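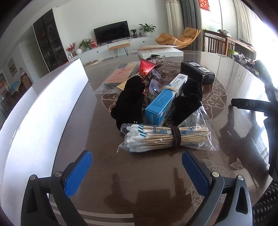

4. First Pickups with the Hota Hand-Held Gripper

By now you have charged the Hota, paired it, and read Section 3, or at least scrolled past it with a serious expression. Time to pick something up.

4.1 Choose a table and some things
1. Use a table you can walk most of the way around. Glass and high polish are fine, but see the caution below.
2. Put out a mix of small household items: soft packets, a carton, hair clips, a bag of cotton swabs. Thirteen identical blocks will teach your robot a great deal about blocks.
3. Leave a hand's width between items for your first session. Crowding comes in Section 6, along with most of our support calls.

Caution: Shiny tabletops reflect the fingers. If the preview shows a tracking warning, lower the blind or turn off the lamp overhead. Do not wax the table to be helpful.

4.2 Open, close, lift
1. Hold the grip with your wrist straight and let the fingers open fully.
2. Press Record and wait for the beep. Anything you do before the beep is exercise.
3. Bring the pads down on either side of the item. Go slowly.
4. Squeeze until the pads touch, then a little more. The pads are soft. Your lip balm may not be.
5. Lift, hold for a slow breath, set the item down and open the fingers all the way.
6. Press Record again to stop.

Note: Crinkly plastic bags slide. Take them by the full part, where there is something to hold.

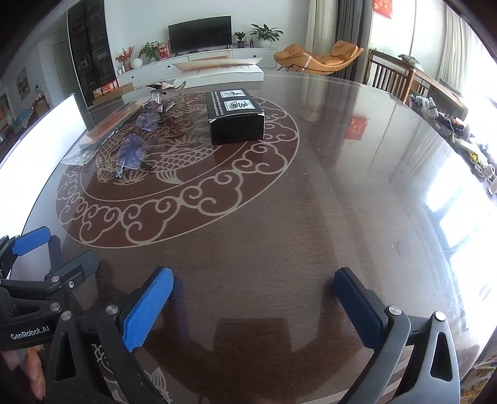 Once single lifts feel dull, you are ready to move things from one side of the table to the other. Keep your free hand out of it. Every tester we have had, including Nuwan Siddiqui, who wrote this rule, has reached in to straighten something.

4.3 Saving your session
A session holds up to 204 clips. At 205 the Hota stops recording and blinks at you. Upload, clear, and carry on.

Error 69 means the pads were not fully open at the start. Open them and begin the clip again. Error 1125 means the storage card is missing. Check the slot, then your other jacket.

Go on to Section 5, Cleaning the Pads.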